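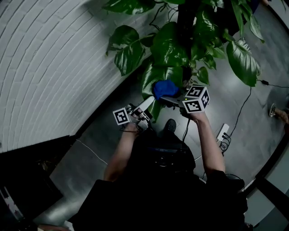 Wing-yan Au wrote to say that I was too hard on the second series of Clalleck, and that Eetu Kiiskinen is the only reason she still watches it on a Monday. She also wanted to know if I had seen the clip of him playing badminton in Dralport.

I have now. It lasts under a minute. He is at the leisure centre on Fuden Road, in a borrowed shirt that is too short for him, playing doubles with three people from the evening club. He put it up on his own page with no caption apart from the score, which he and his partner lost by a long way. By the time I saw it there were 886 comments, most of them from people asking when the next series is out.

I liked it more than I expected to. He serves badly and his footwork is all over the place, but he runs for everything. At one point he goes for a shot that is plainly his partner's and the two of them end up laughing in the corner of the court. The partner is Shu-fen Tai, who I know slightly from the years when I played there myself. I rang her on the way home from work.

She said he had come in at about eight, paid the visitor fee and asked if anyone was short of a fourth. Two of the others didn't know who he was until he had gone. He stayed for over 20 minutes after the clip stops, lost again, and helped take the nets down.

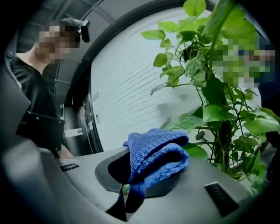
As for the series, I stand by most of what I wrote. The first three episodes spend far too long on the brother and the boat, and Cao, the best character in it by some distance, hardly gets a line until the fourth. Kiiskinen is good in the hospital scenes. He is less good when he has to shout – he drops his chin and you lose half the words. I had the subtitles on by the end.

I do take the point about the ending. I watched it again on Sunday with my sister and the phone call makes more sense if you remember what the mother said about the keys. I had forgotten that, so I'll withdraw the word "lazy".

Filming for the next one goes on in Dralport until March, according to Shu-fen, who heard it from the woman on the front desk. The club meets at half past seven and there are usually spare rackets behind the counter. The blue ones are better strung than the red.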